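Kirnuvero Student Manipulation Project

The Kirnuvero Student Manipulation Project, usually shortened to Kirnuvero, is a student project in robot manipulation run as an elective course at Neves Technical College. Students in the course use handheld grippers to record everyday tabletop tasks, train control software on the recordings, and then test the software on a robot arm. The project was started by Albertina Amaral, a lecturer in mechanical engineering, and takes in one group of students each academic year. It ends with a public demonstration in December.

The name is a made-up word chosen by the first group of students from a list of suggestions. It has no meaning in any language the group was aware of. Early course papers spell it "Kirnu Vero," and this spelling is still found on some of the storage crates.

History

Before the project existed, the college taught robotics mainly through a lecture course and a short lab in which students programmed an arm by entering positions on a teach pendant. Amaral wrote in the first course outline that students were finishing the lab able to move an arm between fixed points but had little experience with objects that shift, bend or tip over. She proposed a two-term elective built on a single question, which was how a machine could learn a household task from people doing it.

The first group had no robot arm of its own and used the one in the lecture lab outside teaching hours. It spent most of the first term building grippers, and only one of the planned tasks was ever tested on the arm. The final report of that year is short and mostly concerned with broken springs.

In the second year the course received a used arm from Getach, a local maker of packaging equipment, along with two days of training for the lab technician. The arm was mounted on a steel stand that was too tall for the tables then in use, and the students worked with the tables raised on blocks until a lower stand was welded in the college workshop. The lower stand remains in service.

The project was opened to students outside engineering in its third year. Since then each group has included students from design, computing and occupational therapy, and the course outline was rewritten so that no prior programming is required in the first term.

Organization

Each year's group is divided into three teams. The hardware team builds and repairs the grippers. The recording team plans the tasks, sets up the tables and carries out the recording sessions. The software team sorts the recordings, trains the models and runs the tests on the arm. Students choose a team at the start of the first term and change to a different one at the start of the second. The change was introduced after a year in which the software team rejected a large share of the recordings for faults that the recording team had not been told about.

A student coordinator is elected by the group and keeps the session log. The coordinator also books the rooms, which has been a recurring difficulty, as the college has only one robotics lab and it is in use for other courses during most of the day. Recording sessions do not need the arm and are held wherever a suitable table can be found.

Amaral led the course alone for its first three years. It is now taught jointly by the engineering and computing departments, with Amaral responsible for the first term.

Equipment

The gripper used in the project is called the Tornis. It is a handheld tool with two fingers that open and close when the user squeezes a trigger, and it carries a wide-angle camera that looks down past the fingers toward the work. The same finger assembly can be fixed to the end of the arm, so that the view recorded by hand is close to the view the arm has during a test.

The Tornis has gone through 5 versions. The first was cut from plywood and used rubber bands to return the fingers. The second and third were printed in plastic, and the third introduced the replaceable finger pads. The fourth was lighter but proved weak at the trigger pivot, and several broke within the first term. The current version has a thicker pivot and a longer handle. Parts for one gripper fit on two print beds, and a student who has done it before can assemble one in an afternoon.

Finger pads wear faster than any other part. They are changed when the surface becomes shiny, and the date of each change is entered in the log, because recordings made with worn pads show more slips.

Recordings are copied from the camera to a shared drive at the end of each session. Files are named by table, task and take number. Until the fourth year they were named by student, and a number of the older files can no longer be matched to a task.

Tasks

The tasks are chosen by the recording team and approved by the teaching staff. They use common objects that can be bought or found on campus. The standing list is made up of putting items into an open box, taking items out of a box, moving a lid or cap from one place to another, wiping a surface, and turning a soft package over. Teams may add tasks of their own, and past additions have included folding a dishcloth and stacking yogurt cups.

A session begins with one student reading out the task and the starting positions. The student with the gripper carries out the task at a steady pace and returns the fingers to the open position at the end. The objects are then moved to new starting positions. A few takes in each session are deliberately made with an object in an awkward place, such as against the side of the box or partly underneath another object.

Soft packages have been the hardest objects for every group. A bag or wrapper changes shape when it is gripped, and models trained on one package often fail on another of the same size. Cardboard boxes cause a different problem. They slide when pushed, and their walls bend as they are used, so that a box at the end of a term no longer behaves as it did at the start. Some groups replace the box each month. Others keep it and treat the wear as part of the task.
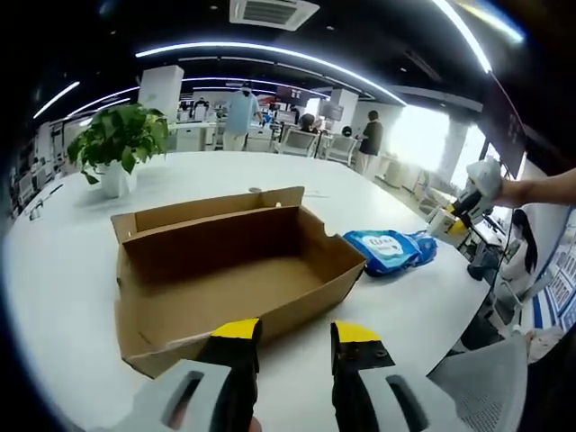 A box task seen from the gripper, with a second gripper held over the same table. Photo: Kirnuvero project archive.

Two-gripper work was added to the course after the present version of the Tornis came into use. In most two-gripper tasks one tool steadies a box or package while the other places an object. The tools may be held by one student or by two. Early trials with two students produced many collisions, and the course handbook now asks the pair to agree on which tool moves first before each take.

The handbook also covers the choice of room. It recommends a plain table with space to stand on at least two sides, and it advises teams to record at different times of day so that the models do not come to depend on one kind of light. Plants, cables and other ordinary things on or near the table may be left in place. An earlier edition called for a cleared table and a cloth backdrop, but models trained that way did poorly when the arm was tested in a normal room.

Training and testing

Each group records a minimum of 900 takes in the first term. The largest collection so far, made by the sixth group, came to almost 2000. Takes are reviewed by the software team, which removes those with dropped objects, blocked views or missing files. Takes in which an object slips and is picked up again are kept and marked, as they have been found useful in teaching the arm to recover.

Tests on the arm begin in the second term. A test is counted as a success if the arm completes the task without a person touching the table. The best result reported in a student paper is 94 percent, for placing a small rigid cap into an open box. Results for soft packages are much lower, and two groups left them out of their final reports. The teaching staff have since required that all tested tasks be reported, including those with no successes.

Assessment

Grades are based on the session log, a written report from each team and an individual oral examination. The performance of the arm is not graded. Students must also hand over their equipment in working order, with a list of known faults, to the group that follows. The list from the fourth group ran to eleven pages and led to the redesign of the trigger pivot.

Public demonstration

The December demonstration is held in the entrance hall of the main building and is open to local schools. Visitors can try a Tornis at one table and watch the arm at another. For safety the arm is run at reduced speed behind a clear screen. Objects brought by visitors are accepted at the discretion of the software team, and those that the arm fails to pick up are usually added to the next year's list of suggested tasks.

The demonstration was canceled once, when the hall was closed for repairs to the heating, and the group showed recorded tests in a lecture room instead.

Related courses

Students who complete the project may go on to a one-term course in machine vision or to a supervised thesis. Several theses have dealt with finger pad materials. The college also runs a shorter summer version for secondary school students, in which the participants build one gripper per team and record a single box task.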